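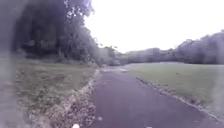

Teaching Kumsa to follow a park path

Clubs > Steklow Robotics Club > Tutorials > Outdoor rovers

Search tutorials Go

Posted by Cauã Fagundes, Dec 1, 2018

Getting a rover to follow black tape across the classroom floor is brilliant fun, but the first time yours trundles off down a real path on its own you'll be grinning for a week! This is the method we use at Steklow with Kumsa, our club rover, on the long straight path at Florkby. Any small rover with a forward camera and two driven sides should manage it. You'll need a working remote control mode first, so if you haven't done that part, go back and do it (the motors tutorial has everything).

The idea is simple. We look at the picture from the rover's camera, decide which bits are path and which bits aren't, find the middle of the path a little way ahead, and steer towards it. Our program for this is called Evora, and last year's group wrote most of it. Yours can be called whatever you like.

Step 1: Choose your path

Start with plain dark asphalt and short grass. The contrast between the two does half the work for you. At Florkby there's a wide mown lawn on one side and a rougher verge with big trees on the other, which makes a lovely first test, as the two edges look so different from each other. If your program copes with both, you're well on the way.

Steer clear of painted lines for now. They're a nice challenge later on.

Step 2: Drive it by hand and record

Drive the rover up and down by remote and save pictures as you go. We save 2 pictures a second and aim for up to 1000 in an afternoon. Don't just drive neatly down the middle! Weave a bit, go close to each edge, point the nose at the grass and then bring it back. If every picture has the path dead centre, the program never learns what "too far left" looks like.

Walk behind the rover the whole time, with the stop button in your hand. Let people and dogs go past before you set off again.

Step 3: Sort the pictures

Back indoors, throw out the near duplicates. We ended up keeping 368 from our June set, and that was plenty. Then mark the path in each one by clicking along its left and right edges. It's slow, so share it out and put some music on.

The tricky question is what to do with the mess along the sides. Agree a rule before anyone starts clicking. Ours is that path means clean asphalt only, so the pale strip of bits at the margin goes in with "not path", even where there's hard surface underneath. Half our group did it the other way the first time and we had to redo the lot. 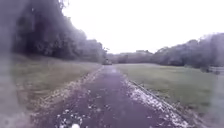

Pale debris along both sides of the asphalt at Florkby: mark it as "not path".

Step 4: Crop the top off

Sky and treetops tell you nothing about steering, and a bright white sky can upset the colour matching on everything below it. Cut off the top part of each picture before Evora looks at it. Keep the horizon just inside the crop while you're setting up, so you can check that the camera is level, then move the line down a touch once you're happy.

Step 5: Find the middle

Pick one row of pixels a short way ahead of the rover. Find the left and right ends of the path on that row, add them together and halve the answer. Compare this with the centre of the picture and you have your steering error. Lovely!

Don't choose a row too far up. The path narrows to almost nothing in the distance and a single wrong pixel will swing the steering wildly. Too low is bad as well, because the rover only notices a bend when it's on top of it. Try a few rows on your saved pictures and watch how jumpy the numbers are.

Step 6: Smooth it out

Fallen leaves, small stones and light flecks on the asphalt all show up as little holes in the path. Fill in any hole smaller than 11 pixels across. After that, average the steering error over the last few pictures so the rover doesn't twitch.

Step 7: Let it go

Set the speed to a slow walk, put the rover in the middle facing straight ahead, and switch to automatic. Thumb on stop! If it snakes from side to side, turn the steering strength down by half and try again. If it drifts steadily to one side, check the camera mount before touching any code. Ours works loose in the back of the car, and we've wasted whole sessions hunting for a bug that was really a wing nut.

Save the pictures from the automatic runs too, especially any where you had to press stop. Mark those up and add them to your set for next time.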